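3. Packing Trial: Basket, Bag and Cloth

3.1 Purpose

The Uner packing study looks at how small household goods are sorted when one surface serves several jobs. In the first half of the course we worked on paper with the Altamov storage chart, which gives each item a container and each container a place on the table. This section covers the practical part. The items were play fruit, small round pieces, a cloth, a clear zip bag and one plastic basket with slotted sides. A wooden clothes rack stood at the back left and held a pink garment on a hanger.

3.2 Layout

The basket goes at the back because it is the tallest container and would block reach if placed in front. The cloth is kept in the middle as a soft landing area. Flat trays go to the side.

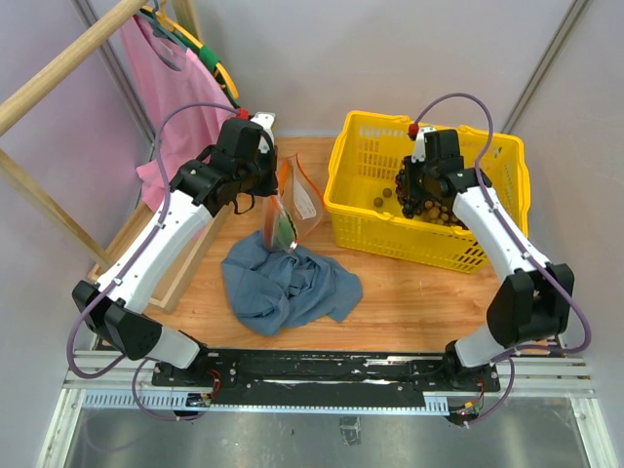
Figure 3. Zip bag held over the table, basket at upper right, cloth at center.

The chart allows 60 seconds per item. We kept that limit for all item types, although soft goods are slower to handle than hard ones. Times were entered by hand on the Veres sheet and copied to a table afterward (Appendix B).

3.3 Mixed loads

A mixed load is any basket that holds more than one size of item. Large bunches such as grapes leave gaps at the edges, and small round pieces move into them. This makes a mixed basket look full before it is. Our rule was to stop when the pile reached the rim - not when the gaps were closed. 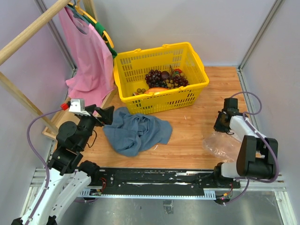
Ferenc Szilágyi objected to this rule in his review of the March draft. In his view the rim is a poor limit for light items, and a fill line one hand below it would give more even results between people. He also asked why bunches were not packed first in every trial. We have kept the rim rule for this report, and the fill line is listed under further work.

3.4 Bagged items

The zip bag was used for items that should stay together. A bag needs two actions that a basket does not: it has to be held open and it has to be closed. A label is useful only if it stays readable once the bag is filled, so it should sit high on the front.

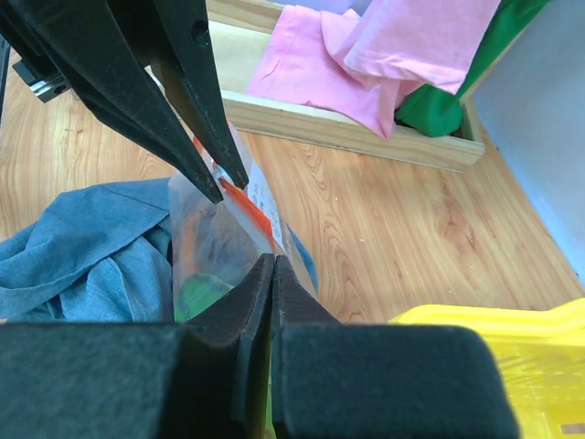 Bags were scored on closure and on label position, one point each. Creased bags were not replaced between trials. A stiffer bag would stand better on its own, but the Asunport kit list specifies a soft one and we did not change it.

3.5 Unpacking

Unpacking was timed separately. Large pieces come out quickly. Small round ones collect along the walls and in the corners, and the last few take longest. 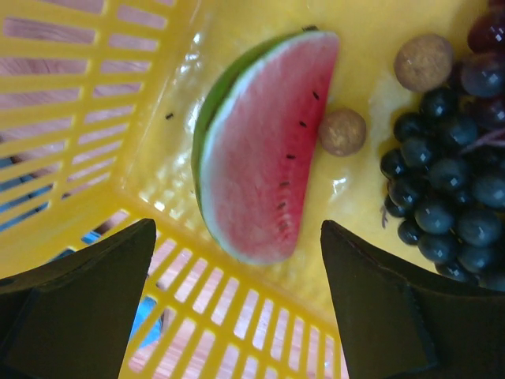
Figure 6. Basket floor with watermelon wedge and small round brown piece.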